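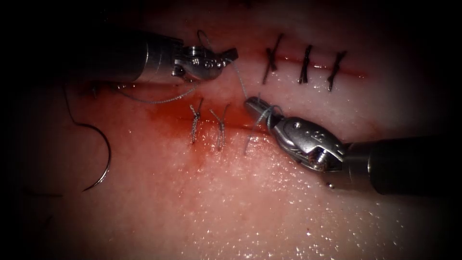 Our skills lab is getting automated suturing. What happens to the bench techs?

Posted by threadbare in Curkex Community > Hospital and Lab Work

Hi all, long-time reader and I finally have something to ask. I'm a bench tech in the surgical skills lab at Bai, which means I set up the practice stations, lay out the pads and the fake blood, load instruments, keep suture stocked, and sit next to people while they learn to stitch with the robot arms. Before this I was a surgical tech for a long time, so I can throw a decent stitch myself, and until now part of my job has been making the demo pads that trainees look at before they try it.

Starting in June we're switching to a package called Jumon. As I understand it, the arms will close a practice incision on their own while one of us watches and can stop it. The first use is exactly the demo pads I make now, plus a whole lot of repeat runs to compare thread and needle types. There are 13 of us across two shifts and we've had one meeting, where we were told "no one's role is going away, roles will evolve." I've been working long enough to get a stomach ache from that sentence.

I'm not against it! I've watched the thing tie a knot and I caught myself leaning in. But I'd like to hear from people who've already been through this. Did your days get better or just different? Did the hours hold? And is there anything I should be asking for now, before it's all set up and too late to ask? I also worry a little about my hands. If I'm watching all day instead of stitching, how long before I'm no good at it?

12 replies hidden. Showing most helpful.

gauze_and_effect
Member

I wouldn't lose sleep over it. We got automatic pill counters at my pharmacy years ago and everybody panicked and then everybody was fine. You still need people. Just be the one who knows how to clear the jam and they'll never get rid of you lol. Good luck!

Marked helpful by 6 members
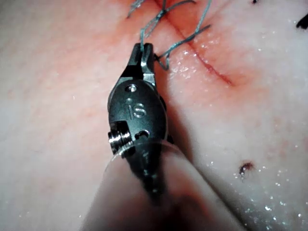
slowknot
Lead bench technician, device testing. Curkex member

Okay, I went through pretty much your situation, so settle in. My shop is Turko, we do endurance and handling tests on suture and instruments, and we went from people driving the arms for every single stitch to the arms doing the routine closures with a person sitting by.

First the thing you're really asking about. The hours held. What changed was who got which hours. We had six people on the bench before and we have six now, but two of them moved over to logging and inspection, and one of those two hated it and eventually swapped back. I'd ask right now, in writing, whether people can pick, and whether there's a way back if the new seat doesn't suit them. We didn't ask, and it took months to sort out something that should've been one email.

As for the days, they're different. Some of it is much better. I used to drive home with my neck in knots after a long run of closures, and I don't anymore. Some of it is worse in a way I didn't see coming, and I mean the watching. When you're doing the stitch yourself, your mind is in it. When you're watching a pair of jaws hold thread over a cut for the hundredth time, your mind goes to the grocery list. And then the thread wraps wrong or the bite is too shallow and you're supposed to catch it in a second! We started out with people watching for half a shift at a stretch and it was a mess. Now it's short turns, and you swap with whoever is doing setup. Please fight for this one. It costs the lab nothing and the people who write the schedules won't think of it, they've never sat in the chair.

Setup grew, by the way. I'd figured it would shrink. The arms go through pads a lot faster than we did, so somebody has to prep those pads, wipe them down, cut thread, check the jaws for wear and grit, and toss what's used. We did 37 closures on our busiest shift last month, and every one had to be laid out by a human being and looked at by a human being afterward. Looking is a skill too, and your old OR eyes are worth a lot there. Is the knot sitting where it should, are the edges meeting, is the spacing okay, is the thread fraying where the jaws grab it. I'd ask for "inspection" to be spelled out in your job description with a pay grade that fits, because ours got filed under cleanup at first and I'm still a little sore about it.

Now your hands. Yes, they go — slower than you'd fear, but they go. I noticed it in my left hand first. What we settled on is that everybody closes a pad by hand and one on the arms, driving themselves, at the start of each shift. I do mine with coffee cooling next door and I've come to love it. If your manager says there's no time, point out that somebody has to take over when the run is stopped halfway through a closure, and it had better be somebody who stitched this morning.

One more, and it's a small one. Ask who gets to press stop and what happens after. Our early log made you type a reason, and the reasons went to a supervisor, and guess what, people quit pressing it. We had that changed so a stop is just a stop. The stops went up right away and so did the quality of the pads.

Oh, and supplies! Get your thread order raised before June. We went through 900 packs before anyone in purchasing believed me.

Marked helpful by 37 members

threadbare
Original poster

Thank you so much, slowknot, I've printed this out and my shift partner has already drawn arrows on it. The short turns and the way back are going on our list for the next meeting. Hadn't thought about the stop log at all. And gauze_and_effect, thanks for the pep talk, I do know how to clear a jam :)

slowknot
Lead bench technician, device testing. Curkex member

Good, come back in the summer and tell us how it's going. And ask about chairs. The old ones were fine for driving and terrible for watching.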